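Chapter 8
Inside the Case: Computers as Things People Repair

Most introductions to computing begin with software. Students learn what a program is, write a short one, and meet the machine itself much later, if at all. In this book the order is reversed. By the time you reach this chapter you should know what a processor does and how memory differs from storage. Now we look at how those parts are held together, and at what happens when one of them stops working.

A desktop computer is built from parts that can be removed. The power supply, the memory modules, the drives and the main board are separate items, often made by separate companies, and they fit together only where the makers follow shared standards. The size of a board and the position of its mounting holes were agreed on long before any particular computer was sold.

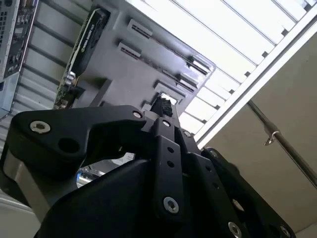

Standards of this kind affect cost. When a part can be replaced by itself, an owner can keep an old machine running for the price of one component. When parts are glued or soldered in place, a small failure may mean buying a new computer. Makers have their reasons for closed designs - they can be thinner, lighter and cheaper to assemble - and later in the chapter we set these against the reasons for open ones.

The main case study follows a repair shop in the town of Drokow. Its owner, Yavuz Gezer, kept a written log of every desktop computer brought in over one winter, 246 machines in all. For each he recorded the complaint, the fault he found and the part he replaced, if any. The log is used in Sections 3 and 4, and you will need a copy of it for the exercises.

Annick Doucette, who taught an evening course at the shop, added notes on how beginners search for a fault. Many of them replaced the most expensive part first. Her notes are printed beside the log entries they refer to.

Terms to know before you read on: chassis, form factor, mounting hole, connector, module, fault log.

8.1 The Case and Its Standards

The case of a computer does several jobs. It supports the boards and drives, guides the flow of air, and keeps fingers away from parts that carry current. We begin with support.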